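Household Plastic Diary, Danden and Lollberg
Data card, last changed Mar 25, 2023

What is in this data

The dataset has 2,071 diary entries about plastic packaging that people threw away at home. The entries come from 300 households in two towns, Danden and Lollberg. Each household wrote in the diary during October, every time they put a piece of plastic packaging in any bin.

We made the diary because the towns know the weight of their waste, but they do not know what people were thinking when they chose a bin. Weight does not tell you that a family put yogurt cups in the general waste for years, believing the recycling truck did not accept them. 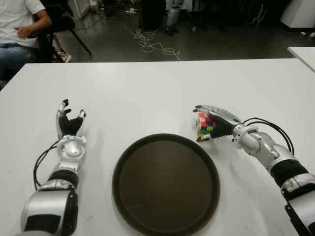 Many households wrote only on the days when they cooked, so weekends have more entries than the other days. We did not correct this. If you want to compare days, please use the column day_weight, which Iman Abdelaziz prepared for this purpose.

Files

diary.csv: one row for each entry
households.csv: one row for each household, with town and size of household
bins.csv: the bin rules of both towns, as they were in October
notes.txt: free comments, with names and streets removed

Columns in diary.csv

household_id: a number that has no connection to the address
item: what was thrown away, in the words of the household
item_group: our own grouping (bottle, tray, film, cup, bag, other)
bin: recycling, general, returned to shop, kept for reuse
sure: yes or no, if the person felt sure about the bin
day_weight: see above

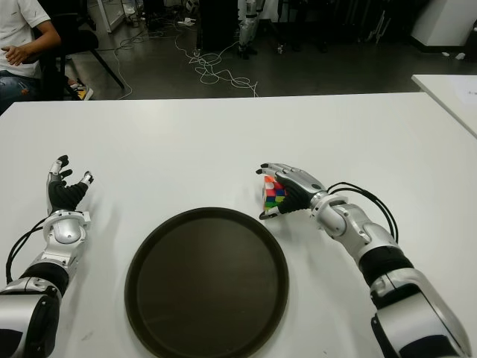

Two robotic arms at a white table, with a round dark brown tray between them.

How the groups were made

Two people read every item and chose a group. When they did not agree, a third person decided. The group "film" was the most difficult. Bread bags are in "bag" if the household wrote the word bag, and in "film" if they wrote wrapper. I know this is not perfect, and I would be happy to receive a better rule.

Known problems

In Lollberg the recycling rules for trays changed in the middle of the month. Entries before and after the change are not marked.
Some 100 entries have an empty "sure" column. Please treat them as missing and do not read them as "no".
Households with small children are fewer than in the real population of both towns. 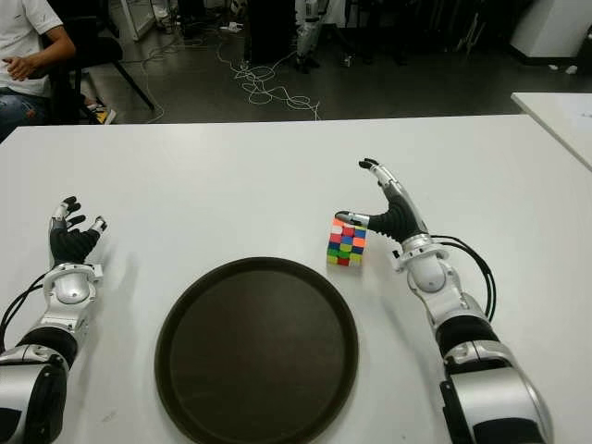
Robot hands with black, ribbed palms and silver fingertip segments.

Use and license

You can use the data for teaching and research, also in changed form, if you name the Flonason project. Please do not try to find out who the households are. Commercial use is possible only after a written answer from us.

Questions about the columns go to Iman Abdelaziz. For mistakes in bins.csv, please send the row and the correct rule together.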